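Week 6 handout: Buying a two-arm bench without regretting it
Course: Automation for Small Labs
Notes by Ningsih Govindasamy

Hi everybody. I promised a written version of the budgeting session because I talk too fast and half of you were still copying the first table when I moved on to the third. So these are my own notes, tidied up a bit, with the worksheet questions at the end. Bring a calculator and your draft equipment list to the next meeting.

We're planning for the kind of bench below, and I'd like you to keep it next to you while you fill in your list. 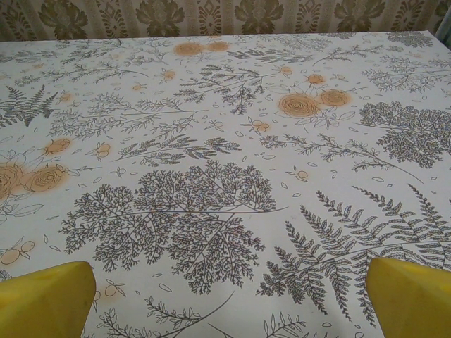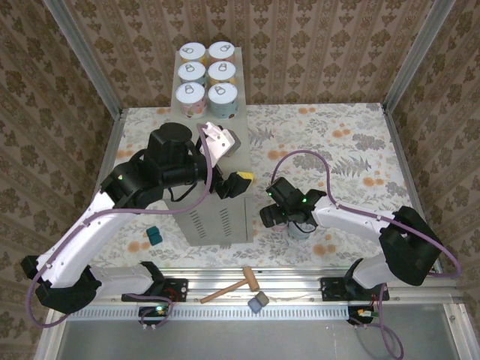
1. Start with the job and leave the catalog closed

Every year somebody shows up with a quote before they can tell me what the arms are supposed to do. Please don't! Write down the task in one plain sentence first. "Take cans off a raised shelf and set them on the table" is a good sentence. "Explore flexible handling" isn't, and no supplier can quote for it (well, they can, and they'll be very happy to).

From your sentence, pull out four things before you talk to anyone:

- the heaviest object, full, with its packaging on
- the widest object, measured where the fingers will close on it
- the highest and the farthest spot the arm has to reach
- how many arms you need at the same moment

That last one is where the money goes. Two arms is two bases, two sets of cables, two control boards, two grippers, and a lot more time spent keeping them out of each other's way. If your sentence works with one arm, price one arm. You can leave room on the rail for the second and ask for it in next year's round.

2. The arm is only one line

When I was starting out at Kelside I put in a request that said "robot arms, two" and a price, and I felt terribly efficient. Gwendolyn Kasprzak, who ran purchasing back then, sent it back with one question written across the top: "Standing on what?" I've used her question in this course ever since.

So, your list needs a section for everything that holds the arms up and everything that surrounds them. Look at the second picture for a minute and go through it with your list in hand. Aluminum posts at the back corners, walls on three sides, a rail along the front that both bases sit on, a floor panel under it. Then there's the cabinet on the table with the cans on its upper shelf. Every one of those things is a purchase or an afternoon of someone's work, and I'd like each on its own line.

For frame parts, get the price cut to length with brackets and end caps included. Two quotes that look far apart often turn out pretty close once the brackets are in. And order spare fasteners. Then order some more.

3. Grippers and fingers

Fingers are consumables. I know they're listed under hardware, but they get dropped, bumped and worn, and sooner or later someone closes them on something they shouldn't. Put them in your running costs and budget for several sets per arm.

Check these with the supplier before you sign:

- Are the fingers sold separately or only as part of the whole gripper?
- Can you make your own, and will they share the mounting drawing?
- How wide does it open? Compare that with the widest object on your list.
- If you want a camera at the wrist, is there a mount, and does the cable reach?

On that last point – the wrist view and the view from beside the bench tell you very different things. The first picture gives you both fingertips and the cloth between them, and the second gives you both arms and the whole table. If your task depends on knowing where the fingers are, you'll probably want to budget for both kinds of camera, plus the mounts, plus a computer that can take in all that video at once. People forget the computer. I forgot the computer.

4. Cables

Yes, cables get their own section. Measure them with the arm at full stretch and then again folded up, and leave enough slack for a loop at the wrist. Purple, black, whatever you like, but pick a color scheme and write it down. Always buy one spare of each length. A short cable that costs next to nothing can keep a very expensive bench idle while it ships.

5. Props, surfaces and small stuff

My favorite section and the one reviewers always cross out, so defend it! You need objects for the arms to handle, and you need a range. Cans, little cube blocks and a wooden toy hammer will already give you three quite different shapes to grip. You also want a few table coverings and wall patterns if your project has anything to do with cameras, so that you can test on busy backgrounds as well as plain ones. A printed tablecloth is cheap. Give this section $100 to begin with and keep the receipts in one envelope.

6. A worked comparison

In class we compared two quotes for the same frame and enclosure, no arms. Here they are again, for those who missed it.

Vasten: $2000, cut to length, brackets included, delivery extra at $62.
Zaletti: lower sticker price, but brackets, end caps and the floor panel were on a separate sheet that came to $428.

We didn't pick a winner. Several of you liked Zaletti for the faster delivery, and that's a fair thing to pay for if your project has a hard start in July. What I want to see in your own comparison is both quotes brought to the same list of parts before anyone looks at the totals. If a supplier won't itemize, write "not itemized" in the column and ask again.

Guo is the third name on the supplier sheet. They do secondhand arms. I'm fine with secondhand as long as you get the hours of use in writing, ask whether the software license moves with the arm, and find out who repairs it.

7. Order of buying

Frame and table first, then power and the computer, then the arms. It's tempting to get the arms early (I understand, they're the fun part!) but the warranty usually starts at delivery, and you don't want it running down while the boxes sit in a hallway. Fingers and props can come along with the arms.

For next time

a. Your task in one sentence, with the four measurements from section 1.
b. An equipment list with separate headings for arms, structure, cameras and computer, cables, consumables, and props.
c. Two quotes for any one heading, brought to the same list of parts.
d. A short note on what you'd cut if you lost a fifth of the money, and what you'd refuse to cut.

Hand in a through d on paper or by email by 10 April 2026. If a supplier is slow to answer, send me what you have and mark the gaps.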